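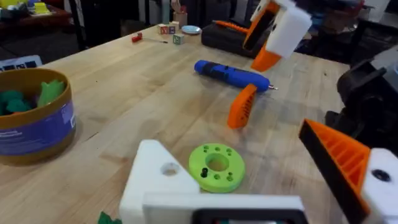
Does anybody here own the Mendelo two-arm kit, the bench one with a wrist camera on each arm? I've got it on trial at work and I need to tell my boss whether we keep it or send it back, and I keep changing my mind! We're a small shop that makes wooden and printed toys, and the job I'd love to hand off is the fiddly stuff, mostly putting little pegs into parts. My test piece is a lime-green printed ring with small holes running around it, and a black peg standing up in one of the holes on the left is the kind of thing I mean. Sounds like nothing. Try doing 311 of them before lunch.

The kit is $2,000 and the return window closes at the end of August. There's also a service plan called Indus that the sales rep keeps bringing up, where they tune your tasks for you remotely, and that's extra every month. I can't tell if Indus is something you really need or something they add on for people who panic (I am a person who panics).

What I like so far: setup took me one afternoon and I am not a robot person at all. The arms clamp to the table and the software found both of them right away. The printed fingers are great too, and they send you the files so you can run off more. I did a set in our own orange and they fit on the first go.

What I don't like is that the two arms together are so much harder than one arm. With one arm I had it picking up foam pieces and dropping them in a tub by dinnertime. As soon as I ask both of them to bring parts toward each other in the middle, it gets slow and weird, and I start hovering over the stop button. 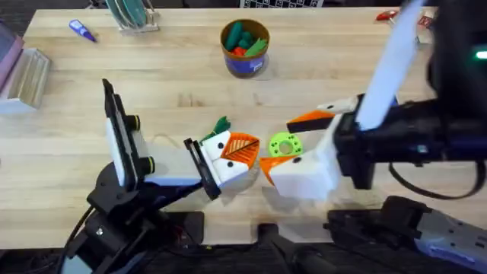
Some of that may be me. I had everything running at the default speed and I only recorded 5 demonstrations per task, because the quick start card made it sound like that was plenty. The manual says something different in the back, of course. It also says to keep the lighting the same, and our back room gets afternoon sun right across the table, so the morning runs and the 4 p.m. runs behave like they come from different machines.

So I guess I'm asking whether it gets better if you put in the time, whether Indus is worth paying for, and if anyone has used it for small pegs and screws specifically. I've also been messing with a cordless screwdriver as a second task and I'd love to hear if that's a lost cause.

Posted by Kurniawati Lumenta

Tanui

Hi! I've had mine since spring and yes, it gets better, but you're going to need a lot more demonstrations. Five will get you a demo for your boss and that's about all. I didn't trust mine with anything until I had a couple hundred for each task, and I know that sounds awful, but once you get in a rhythm with the leader handles it goes by pretty quick. Put on a podcast.

Things I'd do before you decide anything:

Turn the speed down to the second setting for any task that uses both arms. You'll hate how slow it looks. Do it anyway and turn it up later.

Get a cheap blind for that window. I fought with mine for two weeks over what I thought was a bad camera and it was the sun the whole time.

Move your parts around between demonstrations. I kept setting mine down in the same spot out of habit, and then the arm only knew that one spot and reached for it even when the part was someplace else. So push the ring over a few inches, turn it, swap the tub to the other side, leave some other junk on the table if there's going to be junk there on a normal day.

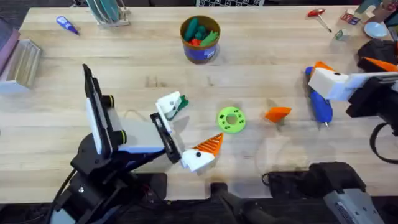
And check where your cables run. Mine got caught under the forearm and I lost a morning to it. Two bucks' worth of clips from the hardware store fixed that, and I wish the kit came with them for the price.

On the screwdriver, I'd say maybe. Picking one up is doable, mine manages it most of the time if the handle isn't too close to the edge. Lining up the bit with a screw is a whole other thing and I gave up on it. The soft ribbed fingers are lovely for holding odd shapes but they give a little when you push, and for driving a screw I didn't want any give. Pegs are easier because you can leave a bit of slop in the hole.

I never paid for Indus so I can't help you there.

Lerner

Send it back. Get a drill press and a jig. My brother-in-law does pegs all day with a jig he made out of scrap maple and it cost him nothing.

Kurniawati Lumenta

Ha, Lerner, we have a jig! It's a good jig. The person who used it the most moved to Oregon and the rest of us are bad at it.

Tanui, thank you so much, this is exactly what I was hoping for. I put up a bedsheet over the window for now (very classy) and dropped the speed like you said. I've started a fresh batch of demonstrations with only the ring and the peg, nothing fancy, and I'm moving the ring every time. My arms are tired, which I did not expect from a robot.

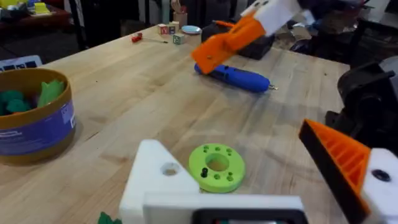

Lime-green ring and black peg between the fingers, with the other arm over by the screwdriver.

I did write to Mendelo and ask about Indus. They said I could add it for one month and cancel, so if I'm still stuck when the new batch is done I might try that before the window closes. One thing I didn't get an answer on is whether the tasks they tune for you stay on your machine after you stop paying. If anybody knows, please tell me!

Tanui

I don't know either, and I'd get that in writing before you sign up. Also save a copy of your demonstrations to a separate drive, the export button is under the calibration menu for some reason. Took me forever to find. Let us know how the pegs go with the bedsheet up.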